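Wie macht die Waschstraße das Auto sauber?

Habt ihr schon einmal hinten im Auto gesessen, während es durch die Waschstraße rollt? Erst prasselt Wasser aufs Dach, dann wird alles weiß vor Schaum, und plötzlich ist es stockdunkel, weil riesige Lappen über die Scheiben wischen. Wahnsinn! Heute schauen wir uns an, was da draußen eigentlich passiert.
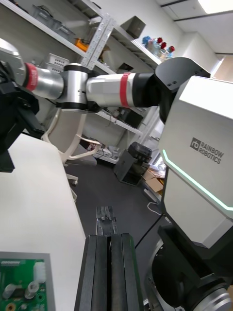
Kinderredaktion Drikum – Gruppe »Technik & Tüfteln«

Das Auto fährt in der Waschstraße nicht selbst. Der Motor ist aus, der Gang ist raus, und niemand bremst. Im Boden läuft eine lange Kette mit kleinen Rollen. Eine davon legt sich hinter ein Rad und schiebt das Auto vorwärts, ganz gemütlich, langsamer als ihr zu Fuß geht.

Zuerst kommt die Vorwäsche. Düsen sprühen Wasser mit einem Reinigungsmittel auf den Lack. Das weicht den Dreck ein, so wie ihr einen Topf mit angebranntem Milchreis einweicht. Sandkörner müssen unbedingt vorher runter, sonst reiben sie später wie Schmirgelpapier. Bei hartnäckigem Schmutz (tote Mücken im Juli!) hilft oft jemand mit dem Hochdruckreiniger nach.

Dann kommen die Bürsten. Früher hatten sie meist harte Borsten aus Kunststoff, heute sind es oft weiche Streifen aus Stoff oder Schaumstoff. Sie drehen sich so schnell, dass sie vom Schwung nach außen fliegen. Dieser Schwung heißt Fliehkraft, und ihr kennt ihn vom Karussell.

Aber woher weiß die Bürste, wo das Auto aufhört? Lichtschranken helfen dabei! Auf der einen Seite sitzt ein Sender mit unsichtbarem Licht, auf der anderen ein Empfänger. Steht ein Auto dazwischen, kommt kein Licht mehr an, und die Steuerung weiß Bescheid. Außerdem spürt der Antrieb, wie fest die Bürste drückt. Wird es zu viel, weicht sie zurück.

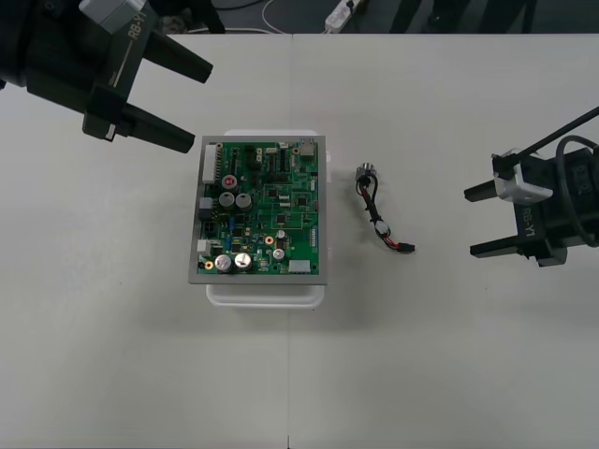 Grüne Leiterplatte auf weißer Unterlage, daneben ein kleiner Kabelstrang

Nach dem Schaum wird gespült und oft noch Wachs aufgetragen. Darauf perlt das Wasser in dicken Tropfen ab. Zum Schluss pusten starke Gebläse das Auto trocken – ein Föhn für Riesen!

Und das viele Wasser? Es fließt durch Gitter in Becken unter dem Boden. Sand und Schlamm sinken nach unten, Öl schwimmt oben und wird abgetrennt. Ein großer Teil des Wassers kann danach wieder benutzt werden. In der Waschstraße Zostell in Trurkelham durften wir mit acht Kindern hinter die Kulissen. Barrett Benavides hat uns dort den Technikraum gezeigt, und es war herrlich laut!

Zum Ausprobieren: Füllt ein Schraubglas mit Wasser, gebt einen Löffel Sand und einen Löffel Speiseöl dazu, Deckel fest zu und kräftig schütteln. Stellt es hin und wartet ein bisschen. Was liegt unten, was schwimmt oben?

Text: Diệp Diệp, 24. November 2021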